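Desk divider thread, part 2. Moving on to the fabric panels, the maroon ones from the Presby office clear-out.

Fabric first. Vacuum with a brush head, top to bottom, before any liquid goes near it. Dust plus water makes a gray line that takes three passes to lift.

Then spot test. I use diluted upholstery cleaner on a white cloth, low on the panel. Burgundy dye can bleed -- check the cloth, wait 14 minutes, check again.

The joint between panels is the slow part. Lint packs in where the fabric meets the black trim strip. A dry paintbrush gets most of it.

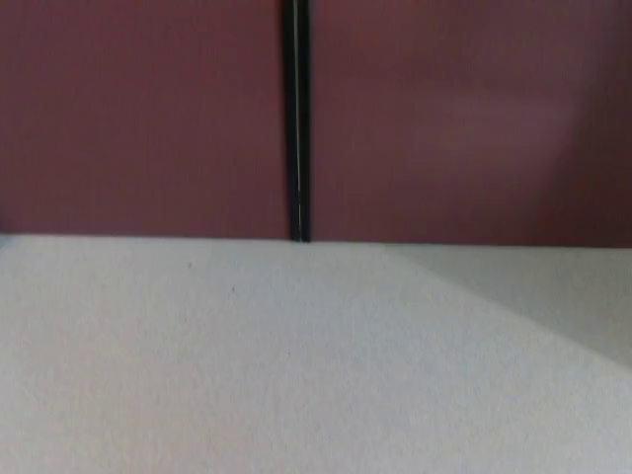

How do you clean the trim without marking the fabric?

Wrap a damp cloth around a plastic putty knife and run it straight down the strip. Keep the cloth barely damp and stop short of the fabric edge.

Desktop goes last. Pale tops show every streak, so two cloths: one damp, one dry. Work along the back edge where it meets the panels, then forward.

Banafsheh Shirazi asked about lint rollers. Fine for hair, poor for dust. The adhesive also pulls at fuzzy weaves, so I skip them on older panels.

Time per desk is about 2 hours with drying. Next batch is Tuesday -- the Ogunleye desks, same fabric, worse coffee stains.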